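Laundry room - your questions

Filtska House, ground floor, past the bike store. Last updated 22nd December. Same questions keep coming in so they're all here now. Read before you ring the office please.

When is it open?

From 8 in the morning, last load in by 9 at night. Lights go off on a timer after that. Residents of Westen Court can use it too, same fob.

How do I pay?

Clirkis card. Top up at the machine by the door or on their website. No coins since October. Lost card - tell the office, we can move the balance over if you've got the number on the back.

Do I need to check the drum before I put my things in?

Please do. Small stuff gets left behind all the time - cloths, socks, flannels. A crumpled one sits low down in the drum and it's easy to throw a whole load in on top of it. Quick look, hand round the bottom, done. 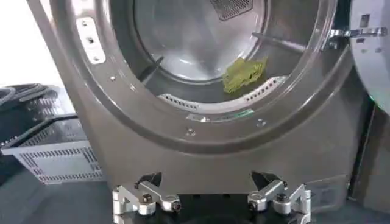
How long does a dryer cycle take?

31 minutes on the normal setting. Towels and jeans usually want a second go. Sheets come out better if you stop half way and untangle them.

I found something in the dryer that isn't mine. What do I do with it?

Put it in the found basket on the shelf. Don't leave it on top of the machine, it ends up on the floor. Basket is emptied every 12 days and whatever's left goes to the Quintero Road charity shop.

I think I left something behind. Can you look for me?

Best to come down yourself, we can't always get away from the desk. Look in the drum first, right down on the floor of it and up against the back wall. Light coloured things are easy enough to spot on the steel. Dark socks not so much - use your phone torch. 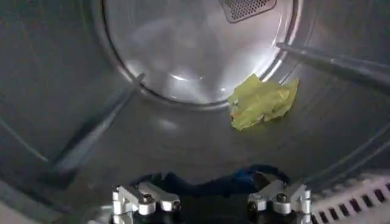

Then the found basket, then the gap behind the folding table, which eats pillowcases. Still nothing, email us with the colour and roughly what it is and we'll keep an eye out.

Can I dry anything I like?

No rubber backed mats, no trainers, nothing with candle wax or oil on it. Wool at your own risk. Check the label if your not sure.

Someone's left a finished load in. Can I take it out?

Give it 9 minutes, then yes. Clean table or a clean bag, not the floor. Be nice about it.

Should I shut the door when I'm done?

Dryers - leave it open a bit if you like, it does no harm. Just mind the walkway, the doors swing out a fair way and people come past with full baskets.

The machine isn't working. Who do I tell?

Us, not Clirkis, they only do the cards. Give the number off the sticker on the front. "The one on the left" doesn't help much, depends which way you're facing.

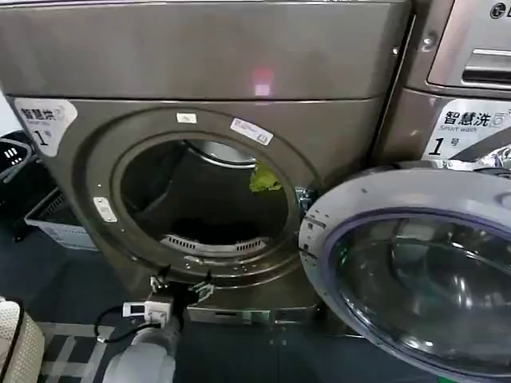 Filtska House Office
Residents' Services Desk

Say what it did as well - wouldn't start, stopped early, took the money and nothing happened. Refunds go back on the card, allow 8 days over the holidays.

Can I book a machine?

Sorry no. We tried a sheet on the door and it didnt last. Early mornings are quietest.

Is there an iron?

One, at the desk. Sign for it and bring it back the same day.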